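Wonley's two-armed bench cell gets new grip pads, again

February 8, 2021

Drarkach says the two-armed cell at its Wonley shop is back in order after a service that took 6 hours. The supplier, Lultow, had promised 2. The job covered the fingertip pads, the linkage screws and the wrist cables, and ended with bottle handling at the bench.
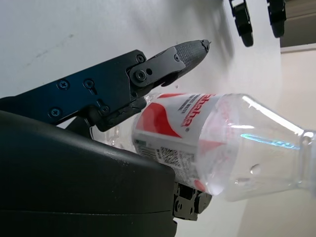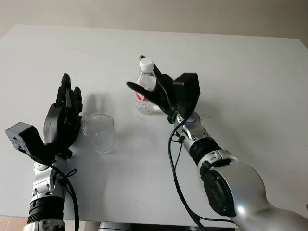

Lultow calls the pads a wear part and wants them checked every 20 shifts. That is a lot of checking for a cell sold as low maintenance. The shop's own log shows nine pad changes since April, most of them on the right hand, and the maker has yet to say why one side wears faster.

The cables are another sore point. Drarkach wants them clipped closer to the arms - Lultow says they need the slack. For now they stay as they are.

A second cell, from Quispe, is on order. Drarkach would not say who will service it, or what the pads cost.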